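Living With Prints: A Talk With Framer Huguette Fehr

Huguette Fehr has framed pictures for 24 years, the last nine of them in her own shop, Sturnero, on the ground floor of a former shoe store. Most of what comes across her counter is paper: posters, museum reproductions, children's drawings, maps, a few old photographs. Original paintings are a small part of the work.

We talked on a Thursday, before she opened at ten. She had a mat cutter to clean and kept at it while she answered.

Her first subject was walls. Customers usually arrive with a print and a measurement, she said, and the measurement is nearly always of the print. "I ask how wide the wall is and they look at me. Then they call somebody at home." She would like people to start the other way around, with the wall and the furniture under it, and pick the size of the picture last.

"A big empty wall doesn't need a big picture. Sometimes it needs a small one with a wide mat. Sometimes it needs nothing for a year until you know how you use the room."
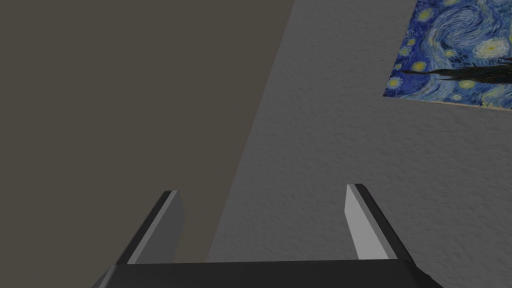
On reproductions

Fehr has no patience for the idea that a reproduction is a lesser thing to own. She grew up with three of them in her parents' kitchen, and she still has one, a harbor view that has gone almost entirely blue.

"The reds go first in the cheap ones," she said. "My mother thought the painter liked blue. We all did. I was nineteen when I saw it in a book."

What she does mind is poor printing. She tells people to look at the dark areas before anything else. In a weak print the darks turn into one flat patch, and whatever the painter did there is lost. She also checks the edges, where some publishers trim off part of the picture to fit a standard frame size.

The pictures people ask for don't change much. Van Gogh is the steadiest, and The Starry Night is ahead of everything else he painted. Water lilies come next, then the wave. She once framed the same Van Gogh for two sisters who each wanted it to be a surprise for the other.

"I didn't say a word. I gave them different moldings."

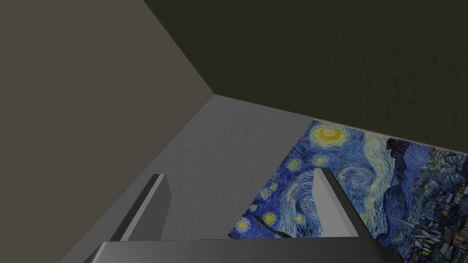

I asked whether she gets tired of seeing the same few paintings. She thought about it and said she got tired of them in her third or fourth year and then stopped being tired. A picture that has been printed a million times still has to go into one particular room, she said, and the room is the part she finds interesting.

She has opinions about frames for well-known works. Gold is usually a mistake on a poster. Thin black is safe and a little dull. For anything with a lot of strong blue and yellow she pulls out plain oak first, and keeps the mat off-white. Bright white mats make the paper look dirty, even when it's new.

On glass and glue

The technical part of the conversation went on longer than I had planned. Fehr learned the trade from Jozefína Doležal, who ran a shop two towns over and did not allow tape anywhere near a picture. Fehr hinges paper with wheat paste and thin Japanese tissue, even on a cheap poster, unless the customer asks for it to be mounted flat.

"Then I mount it, and I tell them it's not coming off. It's their poster."

She charges 37 dollars to take apart an old frame, clean the glass and close it up again with a new backing. It is the job she recommends most and sells least. People put up with a dead moth under the glass for years — she has seen it many times.

For sunny rooms she suggests UV glass, but she would sooner see the picture moved. Glass slows fading and does not stop it. Hallways are good. Bathrooms are bad, and she has given up arguing about them.

Her worst job was an order from a small hotel for 96 identical frames. The molding came in from the supplier in two slightly different browns. She sorted it on the floor of the shop over a weekend and put one brown on the upper stories and one on the lower.

"The owner never noticed. Or he was polite."

On hanging

Her advice here is short. Use two hooks, set apart, so the picture doesn't tip. Hang it lower than you think. If it goes over a sofa, sit on the sofa before you mark the wall. Cut a piece of newspaper to the size of the frame, tape it up and leave it for a few days.

At ten she wiped her hands and turned the sign on the door. A man was already waiting outside with a cardboard tube under his arm. She asked him how wide his wall was.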